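Paper cups: what are they made of?

A paper cup looks simple, but plain paper on its own would soon turn soggy if you filled it with juice. How does a cup hold a drink?

Most paper cups begin as a flat sheet cut in the shape of a fan. The sheet is curled around until its two sides meet, and the join is sealed with heat. A round base is pressed into the bottom. The top edge is then rolled outward – this is called the rim – and it makes the cup stiffer and more comfortable to drink from.
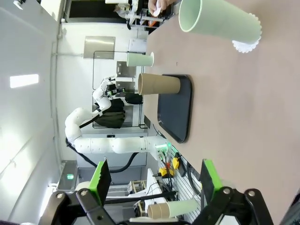
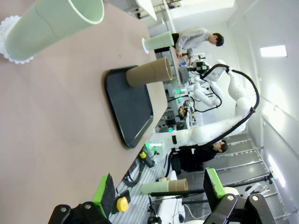 Mint green and brown, with a dark tray on the table.

The inside of a paper cup usually has a very thin lining that keeps liquid away from the paper. Brown kraft paper gets its colour from the wood fibres, which have not been bleached. Other colours are added with dye or ink.

Try this at home: ask an adult for a clean, used paper cup and look for the side join with your fingertip. Wait 15 minutes after filling it with cold water, then feel the outside. Is it still dry?

Prepared by Mireille Gilbert for Delulstead Children's Learning Centre.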